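Pivholm 果物の盆データ　説明書（README）

この文書は、家庭で果物を浅い盆に並べる作業の写真と記録をまとめたデータの説明です。作成と管理は Borghild Haugland が行っています。日本語は私の母語ではありませんので、読みにくい文がありましたら、どうぞ知らせてください。

概要

題材は、布を敷いた盆の上に、小さい果物と大きい果物を分けて置くことです。柑橘の仲間が多いですが、それ以外の果物もあります。店の陳列ではなく、普通の部屋の、布をかけた台や寝具の上で作業をしたものを集めました。

写真の数は 1,642 枚です。盆の並べ方は 14 種類に分けました。記録用紙は約 200 枚あり、そのうち読み取りが終わったものだけをこの版に入れています。

フォルダの内容

photos　写真。並べ方の番号ごとに分かれています。
notes　記録用紙を文字にしたもの。一行が一回の作業です。
words　果物と布の呼び方の表。日本語と英語があります。
old　Clarkow 版の古い表。新しい作業には使わないでください。

記録の項目

並べ方の番号、盆の種類、敷いた布の色、果物の大きさ（大・小）、果物の色、まとまりの数、備考の七つです。備考は空でもかまいません。

果物の名前は、確かなときだけ書きます。丸くて橙色のものがオレンジかみかんか分からないときは、「柑橘・大」または「柑橘・小」と書いてください。柑橘であるかどうかも分からないときは、「丸・橙」のように形と色だけを書きます。初めの版では名前を推測で書いた行があり、Pathirana 版で 70 行を直しました。

盆と布について

盆は果物の箱や紙の盆をそのまま使うことが多いです。盆に印刷してある文字は、中の果物と一致しないことがあります。そのため、文字は果物の名前の根拠にしないで、備考に写してください。例えば「芒果」（マンゴー）と印刷されている盆は、備考に「盆の文字：芒果」と書きます。

布は、色の濃いタオルのような厚いものを勧めます。丸い果物が転がりにくくなりますし、写真で果物の輪郭も見やすいです。布が盆の縁の外に出ていても、直す必要はありません。しわの有無も記録しません。

並べ方の数え方

「まとまり」とは、果物どうしが触れているか、とても近くにある集まりのことです。間に布が広く見えているときは、別のまとまりとして数えます。布の折り目だけで分かれているときは、一つと数えます。一つだけ離れた果物は「単独」とし、まとまりの数に入れません。

大きい果物の後ろに小さい果物が隠れることがあります。見えない果物は、ほかの写真で見えていても、その写真の数に足さないでください。一部だけ見える果物は一個と数えます。

縞の布の上の盆（紫の布）
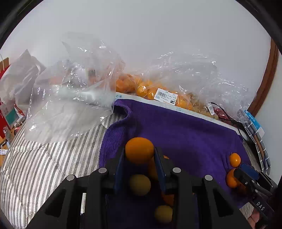 次の写真では、果物が左と右の二つのまとまりに分かれています。

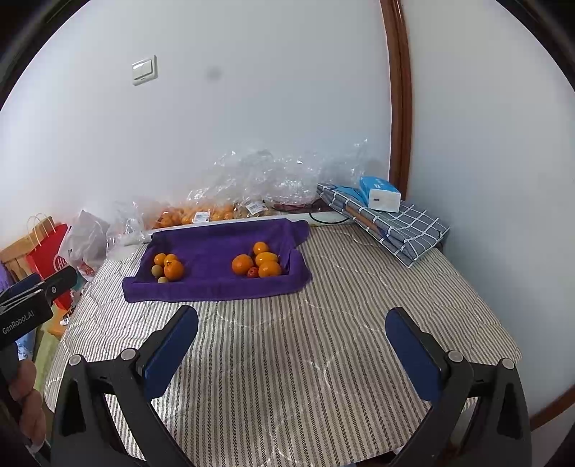
分かっている問題

夕方の写真では、黄色と橙色の区別が難しくなります。二人の記録が違うときは「黄橙」に統一しましたが、まだ全部は直っていません。

並べ方 9 と 12 は、よく似ています。違いは、大きい果物が手前にあるか奥にあるかだけです。盆を横から見た写真ではどちらとも決められないので、番号の後に「?」をつけてあります。

呼び方の表で、「敷物」と「布」が混ざっているところがあります。盆の中にあるものは「布」、盆の下にあるものは「敷物」が正しいです。

利用について

授業、研究、個人の練習に自由に使えます。再配布のときは、この説明書を一緒に入れて、Lirenholm 版という版の名前を残してください。間違いを見つけたときは、写真の番号と行の番号の両方を書いて送ってくださると助かります。

変更の記録

Lirenholm 版（二月）　備考の項目を追加。「単独」の数え方を変更。
Pathirana 版　果物の名前を訂正。
Clarkow 版　最初の公開。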